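Tips for Getting a Two-Arm Bench Robot to Tidy Drawers

Filed under: Workshop, Small Parts, Reviews

We have had the Prollum two-arm kit on loan in the workshop since May, and the question that comes in most often from readers is whether it can keep a bench clear. It can do some of that. Most of the trouble we had came from the bench and the drawers, and most of it was fixed with things we already had on the shelf. The tips below should carry over to other makes of arm. A few notes on the kit and the service plan are at the end.

Cover the bench first

A bare white or polished top gives glare, and parts slide on it. Brown kraft paper from a roll works well. Buy the heavy kind used for masking floors. Cut it a little short of the bench at the front so it doesn't catch on your belt when you lean over.

Paper creases after a day or two of use. Small ripples don't matter for blocks or jars. They do matter for washers and anything else that lies flat, which can end up in a fold where the fingers can't get under it. To flatten a sheet, roll it backward overnight with the curl going the other way. Amrit Dhillon tried ironing one on low and says it works, but he scorched a corner.

Don't tape all four sides. Tape the back edge only and smooth toward you.

Pick a tray with a lip

Use a shallow plastic tray with a raised edge as the place where things come from or go to. Cafeteria trays are fine, and so are the plastic drip trays sold for boots. Choose a color that none of your parts share. We started with a gray one and lost gray parts in it all morning.

Put the tray where both arms can get to it if you can. If only one can reach, it should be the arm on the side where you stand the least.

Mark the tray's corners on the paper with pencil. If someone borrows the tray for lunch, it can go back in the same place.

Drawers

This is where we spent the most time. A small wooden drawer unit set on the bench is easier for the arms than a cabinet underneath it. Some things to check before you start:

Weight. An empty unit will tip or walk when the drawer is pulled. Put something heavy in the bottom, or clamp the base.

Runners. Rub the wooden runners with a candle stub or a bar of plain soap. Pull the drawer in and out a dozen times by hand, then wipe off the extra. If the drawer sticks for you, it will stick for the arm, and the arm will drag the whole unit along with it.

Handles. Knobs are poor. A loop or bar handle gives the fingers something to hook or close on. Marlene Chan changed all of ours over one Thursday evening with a cordless drill and a cardboard template, and it helped more than any setting in the software. If the new screws are too long for the drawer front, add a washer on the inside instead of cutting them.

Stops. Add a small block inside the cabinet so the drawer can't come all the way out. Glue it and let it dry overnight before you use it.

Depth. Leave the drawer pulled well out while the arms are loading it. The fingers need room to come down from above, and the housing behind the fingers is wider than you would think.

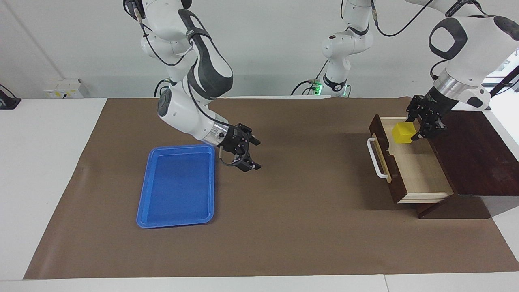

Line deep drawers with thin felt if the parts are hard. Dropped metal on bare wood makes a racket and leaves dents. Skip the felt if you are storing anything oily.

Practice pieces

Start with cubes. Toy blocks are the right size and cost very little secondhand. Bright colors are best. Leave rounded things, bags and anything with a cord until later. Kendra Sutherland went straight to paintbrushes and spent the afternoon picking them up off the floor.

Cables

Keep power strips against the wall and off the mat. Leave slack wherever a cable runs along an arm, then move the arm by hand through its full reach with the power off and watch for pulling. Check the ties again after the first week.

The kit and the service plan

The Prollum kit comes in 2 crates with a clear printed guide. The guide calls for two people to lift the arms onto the bench, and that is good advice. Setup took us 26 hours spread over several evenings, and a good part of that was leveling an old bench that should have been leveled years ago.

Speed is modest. It puts away a cube more slowly than you would by hand. What it does well is go on doing it while you are sanding at the other end of the room. In our log it moved 816 pieces before we had to retighten anything.

The grippers are good on square things and fair on cylinders. Thin sheet stock was poor. Ánh Trịnh got better results by standing sheets on edge in a slotted rack, so try that before buying different fingers.

The service plan is sold separately through Clisumine. It covers a yearly visit and phone help during business hours. We called twice. The first call was answered quickly and fixed a homing fault. The second went to voicemail and we heard back the next afternoon. For a home shop I would skip the plan the first year and put the money toward a better bench. A shared shop with several users may want it.

Replacement finger pads wear faster on sandpaper and rough-sawn wood than on plastic. Order a spare set with the kit and keep them in a labeled jar. Wipe the pads with a damp cloth at the end of the day and let them dry before you run it again.

Next month: Yasaman Mahmoudi on sharpening cheap chisels.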